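Chapter 8
Teaching by Hand: Building a Pair of Hand-Held Grippers

Topics in this chapter
Choosing a jaw and trigger
Mounting the marker cubes
The shoulder harness
Recording a first set of two-handed tasks

In Chapter 7 you finished a single gripper and bolted it to the bench arm. It could open, close and hold a block, but every motion had to be typed in as a list of joint positions. That is slow work, and it gets slower as the task gets harder. Lifting a basket from both sides takes two arms that move together, and few people can write those numbers out from scratch.

The project in this chapter takes another route. You will build two grippers that a person carries, one in each hand, and use them to record how a task is done. The recordings are later used to train the arms you will build in Chapter 9.

The design comes from the Drurley shared workshop in Minbridge, where Tamsin Whitlock and Kourosh Vahidi built their first pair over one February. Their first version had a long jaw and a stiff spring, and Vahidi's hands were sore after 20 minutes. The version given here has a shorter trigger pull. It can be made with a printer, a hand drill and a small set of hex keys. Set aside two evenings for printing and a third for assembly.

Each gripper carries a cube with a printed pattern on its faces. Software finds the pattern in the video and works out where the gripper is and which way it is turned. The print must be flat and sharp. A crease or a bubble under the label will throw off the reading, so replace any label that does not lie smooth.

Before you record anything, practice. Pick objects that are light and will not break if dropped. Work at a table you can stand close to, and keep your elbows free of the harness straps.

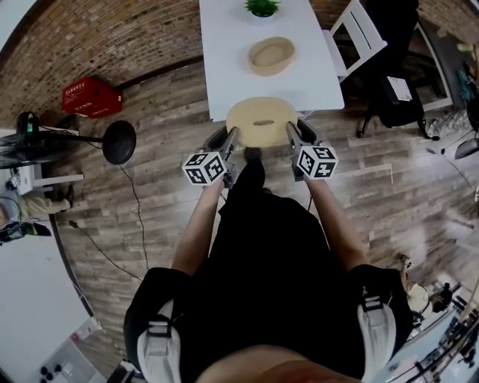 Figure 8.1 A two-handed hold. The jaws grip opposite sides of a round basket just off the edge of the table.

Whitlock suggests repeating one task until it feels dull before starting another. Her notes for the basket task list 108 recordings, and she threw out roughly a third of them, mostly for jaws that slipped on the rim.

Section 8.1 begins with the jaw. You will need the parts bag from Chapter 7, the second servo and a sheet of fine sandpaper (1000 grit) for the sliding faces.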